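To: kurno-users
From: Shih-chieh Wei, Software Group, Ebrahimi Laboratory, Notham
Date: Sat 5 May
Subject: Re: [kurno-users] Grasp candidates rejected inside open containers after upgrade to Kurno 4

Dear Dr. Atanasov, dear list members,

Thank you for the report, which I quote in part. The Software Group has reproduced the behavior on the two-arm cell at Notham, and we are now able to separate the planner fault from two configuration matters that look very much like it in the logs.

On Thursday Haris Atanasov wrote:
> Following the upgrade from the previous release we find that the
> planner refuses most grasp candidates for objects lying on the
> floor of an open container. The same objects placed directly on
> the work surface are planned without difficulty. The log gives
> only "candidate rejected: scene contact" and does not name the
> two bodies that are in contact.
>
> We have confirmed that the container model is the correct one and
> that its pose is stable from one frame to the next. Increasing the
> planning time has no effect. Switching off collision checks for
> the container does remove the problem, but we do not consider this
> an acceptable way to run two arms over one surface.
>
> I should be grateful to learn (a) whether this is a known fault,
> (b) whether the container should be loaded as a mesh or as a set
> of boxes, and (c) whether the timeout on the scene update was
> changed on purpose. We had it at a longer value and found it
> replaced.
>
> Haris Atanasov

I will take the three questions in order and then describe what we ask sites to do before the next point release.

(a) The fault is confirmed. In Kurno 4 the scene loader closes any mesh that is not watertight before handing it to the contact checker. This was introduced for scanned objects, where small holes in the surface had caused missed contacts. An open container modeled as a single thin shell is treated as a very large hole, and the loader places a lid on it. From the checker's point of view there is then a solid block on the work surface, and a gripper that enters it is in contact. The candidates that survive are those for objects that stand higher than the rim, and this accounts for the pattern in your logs.

We replayed 1,000 stored planning requests against the current branch with the hole closing on and off. With it on, 238 requests were rejected for contact between a finger and the container. With it off, none of these 238 was rejected for that reason. A few were still rejected for contact between the forearm sleeve and the opposite arm, and I return to this under configuration.

(b) Until the fix is released, please load containers as boxes: one for the floor and one for each wall. Sloped walls may be approximated by tilting the wall boxes, and the loader will not alter them. Please do not repair the problem by giving the shell an inner surface in a mesh editor. We tried this, and where the inner and outer surfaces came close together at the rim the loader joined them again.

(c) The timeout was changed on purpose, but the change was not announced as it should have been, and we apologize to the sites that were affected. The scene update now expires after 700 ms, and a value in the site file is overridden by the one in the Omport bridge if the bridge is started second. The next point release will respect the site file in all cases. For the present, start the bridge first.

The arrangement used for the tests is the standard two-arm layout, with the site file given in the repository under notham/bimanual. The container was modeled both ways, as a shell and as five boxes, and the target was a screwdriver.
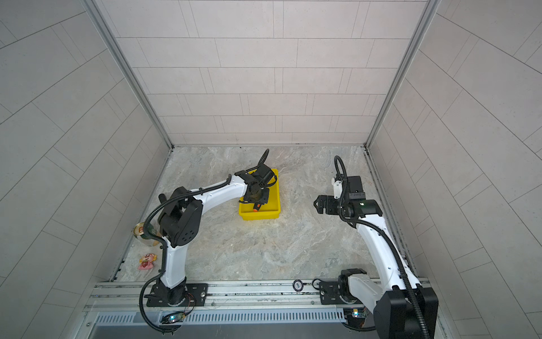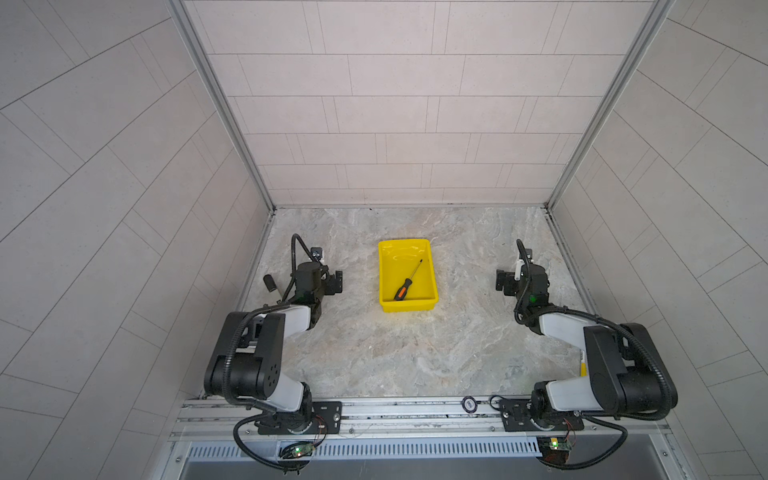
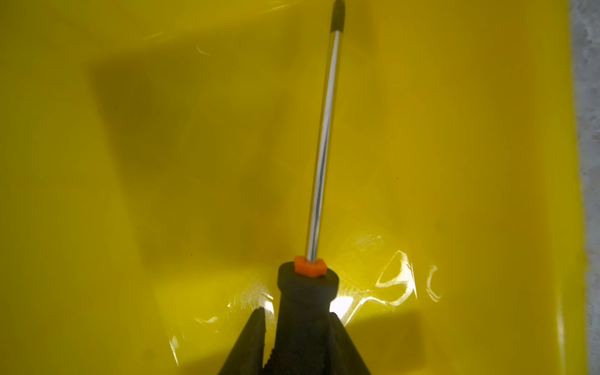 Notham two-arm cell. First and second: the cell with the yellow container between the arms. Third: wrist camera view with the screwdriver in the gripper.

Configuration matters

Two further causes of rejected candidates were found during the tests. Neither is a fault in the planner, but both produce the same line in the log.

The first concerns the cable sleeves. The arm description shipped with Kurno covers the links and joint housings only. On our arms the corrugated sleeve stands well clear of the links at the elbow and again near the wrist, and the shape of the loop changes with the pose of the arm. Several sites have added a thick capsule along the whole forearm to allow for this. The capsule is safe but wasteful, and when both arms work over one container it removes most of the useful approaches. We have replaced it with three short capsules, placed at the elbow, at the middle of the forearm and behind the wrist. The values are in the site file and may be copied, provided that the sleeves at your site are clipped in a similar manner. Please check this with the arms powered and moving slowly before relying on it.

The second concerns depth readings from shiny objects. A polished shaft lying on glossy plastic returns very few usable points, and the points it does return are often placed below the container floor. The segmentation step then reports an object that passes through the floor, and the contact checker rejects every grasp on it, quite correctly. In the third picture the highlight running along the shaft gives a fair idea of the difficulty. Clear film on the container surface produces glints of the same kind, and the filter cannot at present tell the two apart. We recommend:

1. Clip the object cloud to the container floor plus a small margin before fitting a shape to it.
2. Give the handle more weight than the shaft when fitting the pose of hand tools. The handle is generally matt enough to be read well.
3. Raise the minimum point count for the shaft segment, so that a poor reading is dropped and the pose is taken from the handle and the color image alone.

The third setting is named shaft_min_points and is found in the perception section. Its default is too low for work over plastic containers and will be raised.

A note on the attached object

Dr. Atanasov raised a related question in a private message and has agreed that I may answer it here. After a grasp is confirmed, the planner attaches the object to the gripper and removes it from the scene. In Kurno 4 the attached shape is the fitted one and no longer the raw cloud. For a long, narrow tool this means that an error in the fitted direction is carried along to the tip, where it matters most. Sites that move tools past the other arm should take a fresh wrist camera reading after the grasp and call refit_attached before planning the transfer. The call is optional in this release and is expected to remain so.

Requested action

Sites running Kurno 4 are asked to change container models to boxes, to check the order in which the bridge and the planner are started, and to report any remaining "scene contact" rejections with the extended log turned on. The extended log names both bodies and is enabled with contact_pairs: true. Reports should include the site file and the arm description. Recorded sensor data is welcome but should be placed on the shared store and not sent to this list, as messages with large attachments are held by the server.

The correction to the scene loader is under review. Hole closing will become a setting for each object, off by default for anything tagged as a container. Sites that rely on the present behavior for scanned objects need take no action. The older loader will remain available as a build option until November.

Replies on the capsule values may go to the list. Questions about access to the shared store should be sent to me directly.

Yours sincerely,

Shih-chieh Wei
Software Group
Ebrahimi Laboratory, Notham

_______________________________________________
kurno-users mailing list
To leave the list, send a message with the word "unsubscribe" in the subject line.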